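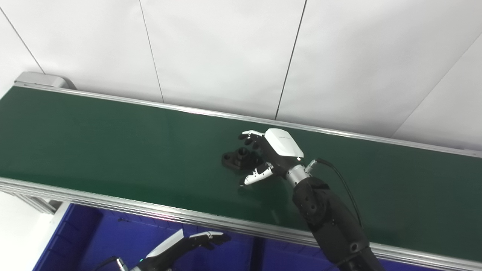

A two-finger gripper would have been done with this in an afternoon, a reader wrote under my last post, and then asked why anyone would put five fingers' worth of trouble on a job that needs one pinch. I have heard the same thing from people at work. It is a reasonable question, and I spent most of November trying to answer it with the parts we have.

The job is to take black plastic parts off a conveyor and put them in a bin. The part is awkward. It has a flat base, flanges that stick out at an angle on the sides, and a round boss standing up in the middle. Seen from above it looks like the boss is the obvious place to grab. That is where I started with the parallel gripper, a Sikard we already had on the shelf.

The Sikard did well as long as the part came down the belt in the right orientation. The jaws closed on the boss and that was that. When the part was turned so a flange sat under one of the jaws, the jaw came down on the flange and the arm stopped on a force limit. I could rotate the wrist to avoid this, but then the camera had to get the angle of the part right every time, and black plastic on a dark green belt is not easy on a camera. I tried a lower exposure, then a higher one. Higher was better, but the aluminum rails washed out and the edge finder started picking up the rail.

So the reader is partly right. With a lighter belt and a simple fixture to line the parts up, I would use the two-jaw gripper and go home. We can't change the belt because it belongs to another line, and the fixture was ruled out before I got involved.

The hand is a Plurkura. It went on the same kind of black arm with a ribbed coupling, and the cable runs out the side and down along the arm. I mention the cable because it cost me a day. The first time I had it tied too close to the wrist, and every time the last joint turned past a certain point the hand dropped off the bus. I gave it a bigger loop and have not had the fault again.

I ran 202 picks with each gripper, same parts and same belt speed. I am not going to post the full table until I have repeated it, but the pattern was clear enough. The Sikard was faster per pick. The Plurkura was slower and needed fewer restarts from me. Most of its misses happened when the thumb touched the base first and pushed the part away before the fingers had closed. Bringing the hand in 4 millimeters higher and closing the thumb last fixed a good share of those. The rest I still have to look at.

Controllers were the other half of the month. I started on the Rotich box because it came with the arm. It works, but the finger commands and the arm commands go through separate queues, and the delay between them wanders. For a part sitting still this doesn't matter. For a part on a moving belt it does. I moved both to Rivuvia, which puts everything on one clock. Setup took two evenings, mostly because the sample config assumes a left hand and says so only in a comment near the bottom of the file. The documentation is thin. The timing is much steadier.

If you are choosing between the two controllers and your parts don't move, keep the Rotich and save yourself the work.

Next I want to try two hands over the same bin. They will need to stay out of each other's way, and at the moment the only thing doing that is a fixed keep-out zone I typed in by hand. I also have a set of rubber fingertips to try on the thumb. I'll put up the pick numbers for both grippers once the second run is done.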